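Acht Türen offen: Im Viertel darf man jetzt ohne Kaffee aufs Klo

18. Juli 2020

Wer mit mir schon mal am Kesora-Park spazieren war, kennt das Problem. Spätestens beim zweiten Bogen um den Weiher fängt einer an, komisch zu laufen, und dann geht das Rechnen los: zurück zum Auto oder irgendwo ein Wasser bestellen, das keiner will? Seit heute gibt es eine dritte Möglichkeit, und ich freue mich wirklich wie ein Kind darüber. Acht Läden und Lokale rund um den Park lassen ab sofort alle aufs Klo, die müssen. Kostet nichts, und kaufen muss man auch nichts. 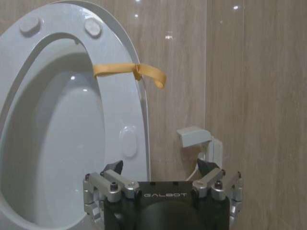
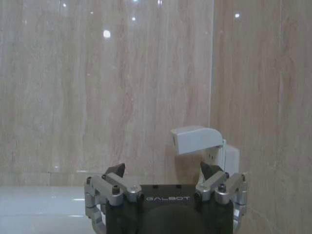 Erstes Bild: Deckel oben. Fotos: Vesna Kadrić

Erkennen könnt ihr die Betriebe an einem runden grünen Aufkleber neben der Tür, auf dem schlicht "Bitte, gern" steht. So heißt auch die ganze Aktion. Ich fand den Namen erst ein bisschen brav, aber nachdem ich heute Vormittag eine halbe Stunde vor der Bäckerei Nedeljković gestanden habe, nehme ich das zurück. Da kam eine Mutter mit einem Jungen an der Hand, der schon auf einem Bein hüpfte, sie liest den Aufkleber, schaut rein, und von hinter der Theke ruft es: "Bitte, gern, ganz durch und links!" Besser kann man es ja kaum erklären.

Angefangen hat das Ganze im Februar. Da wurde das alte Häuschen am Nordeingang zugesperrt, wegen eines Rohrbruchs, hieß es, und dann wegen der Elektrik, und dann kam der Frühling mit allem, was dieser Frühling so mitgebracht hat. Die Cafés waren zu, der Park war so voll wie noch nie (wo sollten die Leute auch hin), und ein Klo gab es im ganzen Gelände nicht. Was das für die Hecken am Spielplatz bedeutet hat, muss ich euch nicht schildern. Ich wohne da ums Eck, ich sage nur: Gummistiefel.

Zdenka Radulović ist dann der Kragen geplatzt. Sie wohnt in der Weihergasse, erster Stock, und hatte nach eigener Auskunft "den besten Blick auf das Elend". Also hat sie Listen ausgelegt, beim Friseur, in der Apotheke und beim Gemüsestand, und am Ende standen 1.465 Unterschriften darauf. Damit ist sie zum Bezirksamt marschiert. Die Antwort von dort war freundlich, aber zäh: Ja, man sehe das Problem, nein, ein neues Häuschen gebe es in diesem Jahr nicht mehr, aber man könne sich vorstellen, Betriebe zu unterstützen, die ihre Toiletten öffnen. Und vorstellen können sie es sich mittlerweile mit richtigem Geld. Jeder Laden, der mitmacht, bekommt 700 Euro im Jahr für Papier, Seife und Putzmittel.

Reicht das denn? Da gehen die Meinungen auseinander. Marcelino Aguiar vom Eiscafé Ondero hat sich das ausgerechnet und winkt ab. "Reich wird man davon nicht, aber die Leute sind doch sowieso gekommen. Jetzt schämen sie sich wenigstens nicht mehr." Früher hätten manche aus schlechtem Gewissen eine Kugel Zitrone gekauft und sie draußen dem Hund gegeben. Das mit dem Hund hat er mir zweimal erzählt, es scheint ihn getroffen zu haben.

Vasiliki Manolakis sieht es etwas strenger. Sie führt die Änderungsschneiderei am Südtor und hat erst nach längerem Zögern zugesagt. Ihr Klo liegt hinter der Anprobe, man muss an den Kleiderstangen vorbei, und sie hat Sorge um die Brautkleider. Deshalb gilt bei ihr: bitte klingeln, bitte ohne Eis in der Hand, und Kinderwagen bleiben vorn stehen. Finde ich völlig in Ordnung. Sie will sich das bis zum Herbst anschauen und dann neu entscheiden.

Die Regeln sind überhaupt recht übersichtlich. Geöffnet ist, solange der jeweilige Betrieb offen hat, beim Ondero also auch abends, bei der Bäckerei schon ganz früh (gut für die Läuferinnen und Läufer unter euch!). Maske auf beim Reingehen, Hände waschen, und wenn drinnen schon jemand ist, wartet man draußen vor der Tür. Wer sich danebenbenimmt, darf rausgeschickt werden, das Hausrecht bleibt beim Laden. Zwei der Toiletten sind stufenlos zu erreichen, nämlich die in der Apotheke und die im Nachbarschaftsbüro. Dort steht auf dem Aufkleber zusätzlich ein Rollstuhlzeichen.

Und da sind wir auch schon beim Haken. Zwei von acht, das ist mager, und das sagt auch Snežana Petkov, die für ihre Mutter am liebsten einen Plan hätte, auf dem solche Sachen vorher draufstehen. Sie war heute mit ihr unterwegs und musste an drei Türen wieder umdrehen, bis jemand sie zur Apotheke geschickt hat. "Meine Mutter ist seit Monaten nicht mehr im Park gewesen, wegen genau dieser Frage", hat sie mir erzählt. "Sie trinkt dann einfach den ganzen Tag nichts, das kann es ja nicht sein." Ich habe schlucken müssen. Man redet über das Thema ja meistens kichernd, ich ja auch, siehe oben, aber für ziemlich viele Leute entscheidet es darüber, ob sie vor die Tür gehen oder eben nicht.

Den Plan soll es immerhin geben. Gedruckt wird er von der Firma Grornudix in der Lagerstraße, die auch schon die Aufkleber gemacht hat, und ab Ende des Monats liegt er in allen beteiligten Läden aus. Mit Öffnungszeiten, mit Stufen oder ohne, und mit einem kleinen Zeichen für Wickeltische. Wickeltische gibt es bisher übrigens nur im Eiscafé, und dort auch bei den Herren, worauf Herr Aguiar großen Wert legt.

Was aus dem alten Häuschen wird, weiß gerade keiner so recht. Am Bauzaun hängt immer noch der Zettel aus dem Winter, mittlerweile ziemlich ausgebleicht, auf dem von "vorübergehend" die Rede ist. Beim Bezirksamt habe ich gestern noch angerufen und bekam zu hören, eine Sanierung werde geprüft, einen Termin könne man mir nicht nennen. Zdenka Radulović will deshalb dranbleiben. Die Läden seien ja schön und gut, meint sie, aber nachts und an Feiertagen hilft einem der netteste Aufkleber nichts, wenn die Tür zu ist. Recht hat sie. Ihre Listen liegen also weiter aus, beim Friseur gleich neben der Kasse.

Ich selbst habe den Praxistest natürlich auch gemacht, man hat ja eine Verantwortung gegenüber seinen Lesern. Drei Stationen habe ich geschafft, mit viel Apfelschorle dazwischen. Bei Nedeljković riecht es bis nach hinten nach Mohnschnecken, im Nachbarschaftsbüro hängt ein Veranstaltungskalender von 2017 an der Wand, und in der Schneiderei habe ich geklingelt, wie es sich gehört, und wurde an einem Berg Tüll vorbeigelotst. Überall waren alle freundlich. Gekauft habe ich am Ende trotzdem was, nämlich zwei Mohnschnecken und einen Reißverschluss, den ich gar nicht brauche.

Weitere Betriebe können sich noch melden, am einfachsten direkt im Nachbarschaftsbüro am Parkeingang West, werktags bis zum frühen Nachmittag. Besonders gesucht wird jemand auf der Ostseite beim Bolzplatz, da klafft nämlich noch eine ordentliche Lücke. Und falls ihr heute noch in den Park wollt: Das Ondero hat bis 22 Uhr offen.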